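Comparativo de garras: perguntas frequentes
Bancada de manipulação Platmont - ensaio de retirada e ensacamento de itens de mercearia

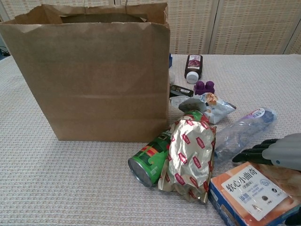 Garra de dedos articulados à direita, sobre a garrafa plástica amassada e a caixa de biscoitos; saco de papel kraft à esquerda.

Quais garras entram no comparativo?
Duas. A Korska é uma garra de três dedos articulados; a Tondix é uma pinça paralela de dois dedos com pontas intercambiáveis. Ambas usam o mesmo flange e o mesmo braço, de modo que a troca não exige nova calibração da base. Exige, porém, novo cadastro do ponto central da ferramenta (TCP).

Qual é a tarefa avaliada?
Pegar um item de cada vez sobre a mesa e soltá-lo dentro de um saco de papel aberto. O saco não é fixado à mesa. Se tombar durante o ciclo, a tentativa é registrada como falha de depósito, mesmo que a preensão tenha sido correta.

Por que usar embalagens comuns e não blocos padronizados?
Blocos rígidos servem para medir repetibilidade, e esse ensaio é feito à parte. Aqui interessa a variação de rigidez e de superfície: lata cilíndrica deitada, pacote metalizado amarrotado, garrafa plástica deformada, caixa retangular, frasco pequeno com tampa de rosca. O tijolo de brinquedo com dois pinos entra como item pequeno e rígido.

Os itens ficam sempre nas mesmas posições?
Não. O conjunto é espalhado à mão antes de cada rodada e pode haver sobreposição parcial. Itens encostados no saco são mantidos onde caíram, pois a aproximação lateral junto ao papel é um dos casos previstos.

Quantas tentativas foram feitas até agora?
542 no total, das quais 300 com a Korska. O restante corresponde à Tondix. Os números são atualizados ao fim de cada campanha; a última foi encerrada em novembro.

O que conta como preensão bem-sucedida?
O item deve sair da mesa e permanecer preso até a posição de espera acima do saco, por 2 segundos, sem contato com outro objeto. Escorregamento dentro dos dedos é tolerado e anotado em campo separado.

Como é ajustada a força de fechamento?
Por limite de corrente no controlador Texier. Há um perfil para itens rígidos e outro para deformáveis. O perfil é escolhido pelo operador no início da tentativa; a seleção automática pela câmera ainda não está habilitada nesta versão.

A toalha sobre a mesa interfere no resultado?
Interfere. O tecido texturizado aumenta o atrito e pode enrugar quando o dedo encosta na mesa. Com a Korska, recomenda-se deixar folga vertical na aproximação de itens baixos. Quem quiser comparar com superfície lisa deve abrir uma série nova - não misture as duas condições no mesmo arquivo.

Há problemas de percepção com embalagens transparentes ou metalizadas?
Sim, na imagem de profundidade. Plástico transparente gera lacunas na nuvem de pontos, e o filme dourado produz reflexos que deslocam a borda estimada. Nos dois casos o centro de preensão é calculado a partir da imagem em cores, com a altura limitada pelo plano da mesa.

É possível usar a terceira falange da Korska de forma independente?
Não pelo controlador atual. Os dedos fecham de modo acoplado e a falange distal se adapta por contato. O comando individual por dedo existe, mas sem articulação isolada.

Qual garra devo escolher?
Depende do conjunto de itens. Para cilindros deitados e garrafas deformadas, indicamos iniciar com a Korska. Para caixas pequenas e peças estreitas, a Tondix ocupa menos espaço entre objetos vizinhos. Não publicamos índice único de desempenho, porque a média entre classes de itens esconde essas diferenças.

O controlador retornou o código 215 durante o fechamento. O que fazer?
O código indica que o limite de corrente foi atingido antes da posição mínima esperada. Abra a garra, verifique se algum dedo está apoiado na mesa ou na borda do saco e repita a aproximação. Se o código voltar com a garra livre, refaça a referência dos dedos antes de continuar.

Em que formato estão os registros?
Um arquivo CSV por rodada, com garra, item, perfil de força, resultado e código de retorno. As imagens em cores e de profundidade ficam em pasta separada, com o mesmo número da tentativa.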